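Clakura: office cabinet door opening with paired head and wrist views

Data card, release 2
Maintainer: Wissam Aoun

Summary

Clakura is a set of 490 teleoperated episodes of one task: open a hinged door on a low office cabinet and hold it open. We recorded it to study a narrow question. When a policy has both a head view and wrist views, which one should it trust once the fingers are near the door edge? The method we test, called Sasero, learns a weight for each view at every step. The baseline, Varghese, simply joins the features from all views and leaves the sorting out to the policy.

This card covers the data and the main result. Training code is in the zornlow folder, named after the Zornlow trainer it runs on.

The task

An episode starts with the target door closed. It counts as a success if the door is opened far enough to show the shelf and the gripper still holds it when the episode ends. Cabinets were left as people use them, so there may be binders on the shelves and small items on top. Desks, chairs and people can appear in the background. The policy is told which door to open by a short text string, such as "left door, near section".
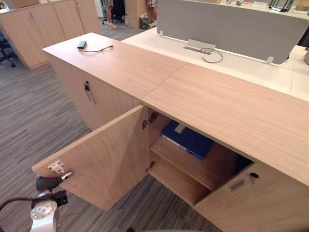 Head view. Left door of the near section held open by its free edge.

The head view is the only one that reliably shows which door is which. It shows the whole front of the cabinet, the handles and locks, and how far the door has swung. Its weak point is contact. With the gripper on the door edge, a small error in depth is hard to see from above, and early versions of the policy often closed the fingers short of the panel.

The wrist views were added to fix this. They help, but they also bring in a lot of material that has little to do with the task. Depending on the pose, a wrist camera may see a finger at very close range, the other hand, the carpet, or only a corner of the cabinet. In the Varghese baseline this does real harm: the policy sometimes drifts when the wrist view is mostly floor.

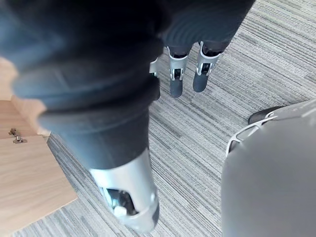
View type: wrist, heavy self-occlusion

Frames in this group have a robot finger close to the lens and out of focus over a large part of the view. The cabinet may be down to a strip of panel and a hinge at one side. We kept these frames. An earlier filter dropped them, and policies trained on the filtered set did worse, most likely from never having learned what to do when the view was poor.

We hand-labeled 3000 wrist frames with one of three tags: clear, partial, or heavy. The tags are for evaluation only and are not given to the policy. Where two labelers disagreed, the more occluded tag was kept.

How the weights work

Each view passes through the same image encoder. A small head reads the features and gives one score per view, and the scores are turned into weights that sum to one. There is no extra loss on the weights - they are trained only through the action error. We tried adding an occlusion loss using the tags and dropped it. It made the weights look neater and did nothing for success.

Result

Over 12 test layouts, Sasero beat the baseline on most of them, with the clearest gain where the arm had to reach past its own other hand. On two layouts there was no difference. The learned weight on a wrist view falls in frames tagged heavy and rises again when the door edge comes into view. It does not fall to zero, and we don't know if it should.

Known limits

All episodes come from one office, with pale wood cabinets and striped carpet. Do not expect the weights to carry over to a different floor without some new data.
Wrist views are not color matched to the head view.
Locked doors are not part of the task. No episode includes turning a key.
Release 1 had the left and right wrist streams swapped in part of the set. Use release 2.

Loading

Each episode is a folder with head, wrist_left, wrist_right, and actions. Streams share one clock. Missing frames are left as gaps - the loader repeats the last good frame unless you pass fill=none.

Report problems to Wissam Aoun through the issue tracker, with the episode folder name in the title.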